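Home | Posts | Reading | About

Small church, long meeting
Monday, September 17, 2018

I have been thinking about what happens in a congregation after it sells its building. Our church on Hepburn Street voted in July to do that, 54 in favor and 11 against, and I was one of the 54. I expected to feel settled once the vote was over. I don't yet.

The plan is to rent the hall at Eston on Sunday mornings and give up the weekday programs for a year. The hall has good heat and a ramp. It has no place to leave anything overnight, so the hymnals, the communion ware and the children's supplies will have to travel in cars.

I went back to my notes from a workshop that Lachlan Jardine led a few years ago on churches in transition. He asked us to write down what we would miss if the doors closed, and most of us wrote down a room. I wrote "the back stairs." I used to sit there with my father before the service while he went over the readings. He has been gone nine years and I still go that way in.

Lachlan's point was that people need a chance to say these things out loud before they are asked to be excited about what comes next. We skipped that. The meeting went straight from the roof estimate to the ballot, and the people who voted no have had very little said to them since.

A robot gripper, open in the first picture and holding a red piece in the second.
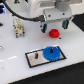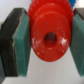 So I have asked for an evening in the old building before we hand over the keys. No agenda and no slides. Anyone who wants to talk can talk, and we will sing a few hymns and have soup. The council said yes, as long as we clean up after ourselves.

I have also started calling the people who voted no. I've reached four so far. Two of them mostly wanted to talk about the organ, which I can't do anything about. One asked if she could have the brass plate from her parents' pew, and I said I would find out. The fourth is coming to Eston for the first service and will decide after that.

I'm still reading Lamentations in the mornings, a few verses at a time.

Contact | Copyright 2018 | Back to top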